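Irkthorpe Robot Club: Your Questions

Do I need to know how to code?
Nope! Most of us started from zero. Graça Teixeira runs a beginners' hour at 4 p.m. before the main session, and you'll be nudging the arm along by the second visit.

What are you working on this term?
The Lito challenge, and we're loving it. The robot has to find a bin on the table, wherever it's been put, and deal with the yellow thing inside. Blue tape marks out the table so teams can call out a bin position and compare notes. Each team gets 2 practice slots and up to 56 tries per slot.

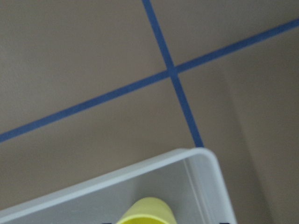

Natália Cardoso adds that new teams should practice with the bin in just one spot until they're bored silly, and only then start moving it. Her team skipped that step and lost most of February.

Do we keep records?
Yes — every try, good or bad. Team Lashari has logged 297 so far and Team Vatstead has 176, and the failures are the fun ones to read (ask to see the notebook!).

Can I re-lay the tape if a piece comes up?
Please do. Press it flat, leave the other lines alone, and tell Ehsan Gilani so he can check the bin positions again. Small gaps are fine.

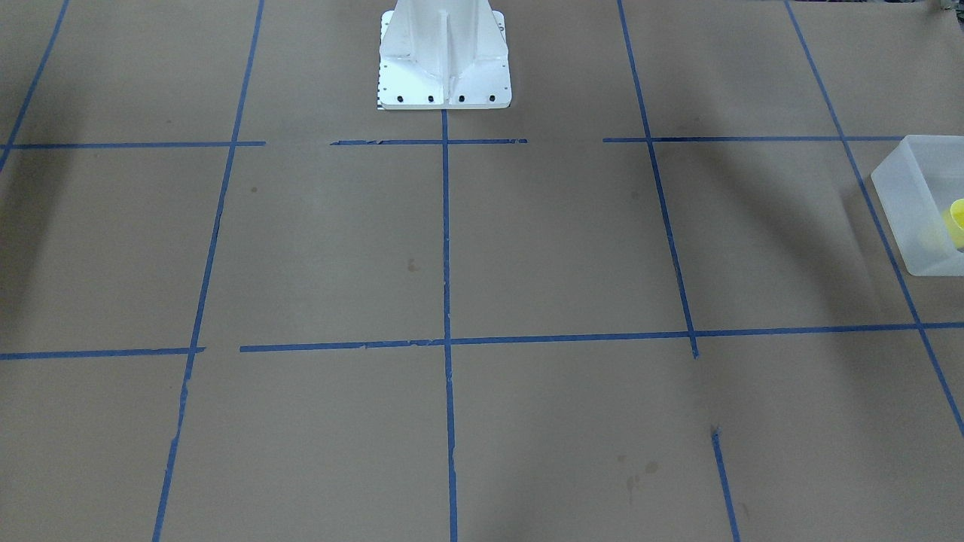
The Lito table, with the robot's base at the top and a bin at the right.

Can parents watch?
Any time. Chairs are along the back wall, and cheering is very welcome.

What should I bring?
A notebook, a pencil and a snack. Laptops are shared, two people to each.

How do I join?
Talk to Madalena Meireles or Liam Rowbotham at the door. You can try a session before you sign up — come and drive the robot!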